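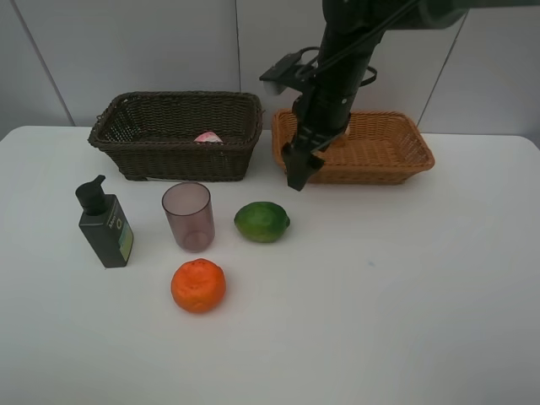
Attached: the two baskets, dark one left, tan one right, pump bottle in front

On the Astideo list in November, someone wrote:
> Two baskets on the counter fixed our bathroom mess.
> Dark for his, light for hers. The Wemach ones are 15
> dollars each and you'll never lose anything again.

I'm not sold. I tried the same thing and the bottle still ends up standing out front, same as it did before I owned any baskets. Wicker also collects dust in the weave, and I've yet to hear how you people wash it. Does anyone still have theirs sorted after nearly 2 months? I'd want to hear that before I buy more.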